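Keep the Skernumville library open in the evening

The county wants to close the Skernumville branch at 5 p.m. starting in March. The saving is put at 18 hours of staff time a week. I think it's a bad trade, and I say that as someone who votes for lower taxes more often than not.

Most people who work in this town get home after five. The Hamdy plant lets its day shift out at 4:30, and it's a half-hour drive from there if the Stulley bridge isn't backed up. A library that closes at five is closed to those people. They'll still pay for it.

I went through the door counts the branch posts by the front desk. Last month 658 people came in after 5 p.m. The whole of the morning, opening to noon, brought in 315. If hours have to go, the numbers say which ones, and the plan cuts the other end of the day. I asked the county office why and was told that evening shifts are harder to fill. That may be so. It's a staffing problem and it should be dealt with as one.

People say everything is online now. A lot of it is. My neighbor's son does his homework on a Gruvix tablet the school gave him, and the assignments need a connection his house doesn't have. He does them at the long tables by the window, between supper and closing. There were four other kids doing the same when I stopped in to return a book.

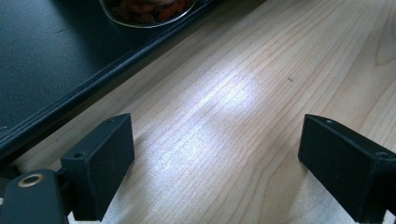 What a table is worth

I've come to think the furniture matters as much as the books. A flat place to work, a light over it and some quiet are hard to find in a small house with three children in it. The diner wants you to order. The church hall is locked unless something is on. At the library you can sit for two hours and owe no money at the end.

Iman Mahrous, who ran the branch before she retired, told me the evening crowd was always mixed: people filling out job forms, a man teaching himself bookkeeping, retirees who didn't like to eat and go straight to bed. She knew most of them by name. She also said that when hours were cut once before, it took years for people to get back in the habit of coming.

I don't have a grand plan to offer. Open at noon on the slow days and stay open until eight. Try it for a year and look at the door counts again.

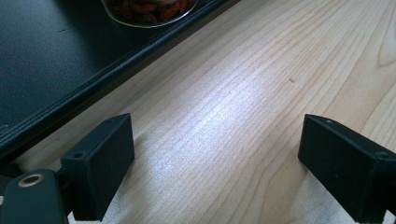

Would opening at noon hurt anyone?

It would. The toddler story hour is in the morning, and some older residents don't like to drive after dark. I'd keep two full mornings a week for them and start late on the rest.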